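The Sign Painter of Skidville

By Raghavendra Iyer
February

By the time the bus from Sidton had climbed over the last hill, my grandmother had told me the story of the Poduval bakery twice, once with the flood in it and once without. I was eight years old and I liked the flood version better, so I asked for it again, and she gave me a piece of jaggery instead and told me to watch for the water tower.

We were going to see her brother, Nithin Devadiga, who had painted every shop sign in Skidville for longer than my father had been alive. He was close to 90 that winter. He had a long, soft face and enormous ears, and he met us at the stop in his house slippers because, he said, the walk was too short to deserve shoes.

His front room smelled of turpentine and fried onions. I still think of it as the smell of being welcome somewhere. There were letters all over that room – on cards tucked behind the mirror, on the lids of biscuit tins, on a plank he had been meaning to turn into a shelf. He fed us until we begged him to stop, and when my grandmother had gone to lie down he sat across from me and asked, very seriously, which letter of the alphabet I trusted the least.

I said S, after some thought, as it never seemed to face the way I wanted.

"Quite right," said Uncle Nithin. "I've painted over 2,000 of them, and I wouldn't lend money to one."

Then he got down on the floor, which took him a good long while and a certain amount of language, and pulled a cloth bag out from under the sofa. It had been his daughter's once, and she had taken it to school and home again until the drawstring gave out. He tipped it over the table and let me sort through what came out while he hunted for his glasses, which were on his head.

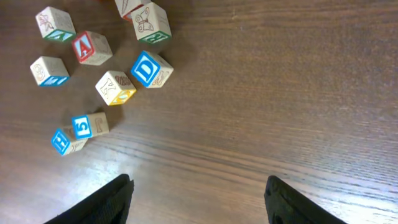 Alphabet blocks scattered on the table, with bare wood between them.

We stayed at it all afternoon. He taught me that the gap between two letters matters as much as the letters do, and that an A standing beside a V wants to be nudged in close, like cousins on a bench. He would spell a word and shut his eyes and ask me to spoil it by a finger's width, and then he'd open them and put it right. I tried to catch him out by moving something so little that I could hardly see it myself. He caught it every time, and he was very pleased with himself, and so was I.

Around four o'clock he told me about the one sign he had gotten wrong. It was for a hat shop, owned by a woman called Skisia, and he had been so nervous in front of her that he left out the second S and didn't notice until the ladder was back on the cart. She came outside and read it, all the way through, moving her lips. Then she asked if he would like some tea.

"And did you fix it?" I asked.

"Well, I offered," he said. "She told me she'd think it over, and she went on thinking it over for forty-one years, and by then we'd been married for thirty-nine of them."

I looked up at the wall behind him, where a long blue board hung over the doorway to the kitchen. I had walked under it half a dozen times since breakfast and hadn't read it. SKIIA, it said, in gold, with every gap between the letters just as wide as it ought to be.

My grandmother came in then, with her hair flat on one side, and wanted to know why there was no tea on. Uncle Nithin said he had been teaching. She said she could see that, and she moved one of my letters with her thumb as she went by, and he reached over without looking and moved it back.

Contact | Copyright Raghavendra Iyer | Back to top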